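Call for participants: come drive a two-armed robot (in simulation) for our camera placement study

Posted July 16, 2021

So I need people! Specifically, I need people who have never driven a robot in their lives, and a smaller bunch who have, and I need them before the end of July if at all possible. The study is called Mosoti and it runs out of the Tasbridge lab, second floor, the room with the blue door past the copier.

What I'm trying to find out is pretty simple to say. When you steer a robot's arms from a distance, you only see what its cameras show you. Most groups put a camera up high and leave it there. I want to know what happens to your performance when the camera is low, tilted, or partly blocked by the robot's own body, and whether you get used to it or just stay annoyed.

We already have a first result, and it surprised me enough that I'm running the whole thing again with more people. In the pilot we logged 653 attempts at moving a box from one spot to another. I was sure the tilted low view would be a disaster. It was slower, yes, but the people who started on it did better later on the normal high view than the people who had the high view all along. Maybe that's a real training effect. Maybe we just got lucky with who signed up (the pilot group was small, 17 of you, and thank you again). That's why I'm writing this.

What you'd be doing

You sit at a desk with two hand controllers and a regular monitor. One controller per arm. After a practice round you get a series of short tasks, nearly all of them reach, grasp, lift, put down. Everything runs in the simulator, so you can't break anything and you can drop the box as often as you like. In between I'll ask you to fill in a quick rating sheet on how hard that felt. The whole visit takes 60 minutes, and that includes a break and me fussing with the chair height.

There are three camera conditions. You'll get all of them, in an order the computer picks, and I won't tell you the order ahead of time, so please don't ask the person who went before you!

Who can take part

Anybody 18 or over with normal or corrected vision and comfortable use of both hands. Left-handers very welcome, we had hardly any in the pilot. If you get motion sick from video games, please mention it when you write and we'll talk about whether it makes sense. If you've worked on the Dremley arm project you unfortunately know too much about our setup, sorry.

What you get

A gift card at the end of your visit, which you keep even if you decide to stop early. Also coffee, and if you're curious I'll show you your own replay afterward, which people seem to enjoy more than the card. 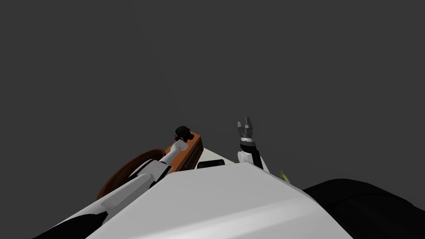

Posted by the study lead
Ph.D. student, Mosoti project, Tasbridge

One of the low views looks like that, with the white body panel taking up a big chunk of your screen and the orange box leaning off at an angle between the two arms. You do get time to settle into it before anything is scored.

About the data: we record your controller movements, what the simulated robot did, and your ratings. No video of you, no audio. Your name stays on the consent form and the form stays in a locked drawer. The movement logs, with no names attached, will be shared with our partners at Grotau, who are working on the analysis code with me. You can ask me to pull your logs any time up until the analysis starts.

To sign up, reply through the contact form on the Mosoti page and give me a couple of times that work for you. Mornings are easiest, evenings are possible if you ask nicely. Say whether you've used a robot arm before (no is a perfectly good answer) and which hand you write with. I'll write back with a slot and directions, and please do tell me if you can't make it so I can offer the slot to someone else.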